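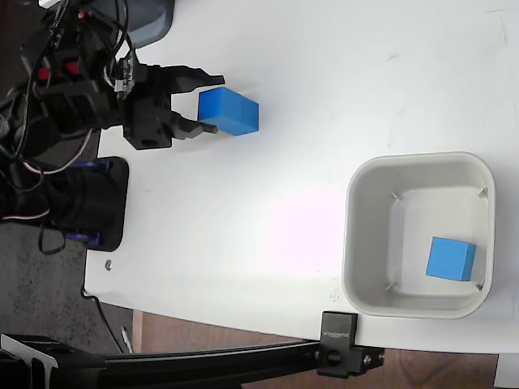 What is Luda, and do I need to know how to knit to use it?

Luda is a collection of knitting patterns written out as plain text files, one pattern to a file, and if you can read a recipe you can find your way around it, though you'll get a lot more out of it with needles in your hands.

By Austra Ozoliņš
April

I started typing these up because my own binder was falling apart, and then friends sent me theirs, and then strangers did (hello, strangers!), so it seemed like time to put the whole lot somewhere that people could search it. Most of the patterns are for mittens, socks and caps, with a handful of shawls that I couldn't bring myself to leave out.

What's in the folders

The patterns live in `patterns/`, sorted by the kind of thing you end up wearing. Charts are in `charts/`, saved as grids of letters, one letter per stitch, with the key at the top of each file. There's also a `notes/` folder where I put the odds and ends: yarn swaps, washing advice, a long ramble on thumbs that you may skip with my blessing.

Every pattern file has the same seven fields at the top:

- `title`
- `source` (the booklet or family it came from)
- `yarn`
- `needles`
- `gauge`
- `sizes`
- `status`, either `draft` or `knitted`

`knitted` means somebody has made the whole thing from our text, start to finish, and sent in their corrections. Please don't change a file to `knitted` just because it looks right on paper. I've been burned by that with the Fasness sock, which read beautifully and had a heel that simply would not close.

Where the patterns came from

There are two main sources. The Turnotthorpe patterns came to me as a stack of handwritten cards, and the spelling on those has been tidied but the wording left alone, so "knit plain till tired of it" is really what the card says. The Butkienė patterns were already typed, and for those I mostly had to settle on one set of abbreviations and stick to it.
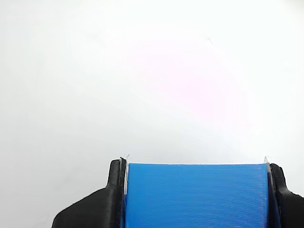

Butkienė wrote back to say that the decreases in the second mitten lean the wrong way if you're left-handed, and could we please say so in the file instead of letting people find out at the fingertips. We could, and the warning is now in the `notes` for that mitten. If you knit left-handed and spot another one like it, I would dearly love to hear from you.

Things to watch out for

Gauge is the weak spot. The older cards hardly ever give one, so where you see `gauge: guessed`, I worked it out from the finished measurements and the stitch count, and you should swatch before you trust me. Needle sizes are in US numbers all the way through, even where the card used something else. Two of the shawl charts are missing their last rows and I haven't made any up; the files just stop, with a line that says so.

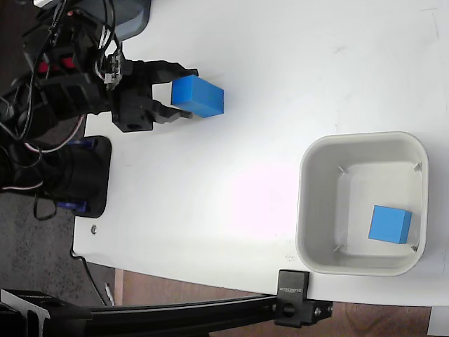

Last changed: April, 7 p.m. (shawl charts, left-handed mitten warning)

Using and sharing

Knit from these as much as you like, give away what you make, and sell it at the craft fair if somebody will have it. If you copy the files somewhere else, please keep the `source` line with each pattern, and send corrections back here so there aren't two versions of the same cap wandering around with different crowns.

To send a fix, open an issue with the name of the file and the row number, and tell me what happened on your needles. A photo of the trouble spot is very welcome.

Contact: Austra Ozoliņš, through the issues page | © Luda pattern contributors | Back to top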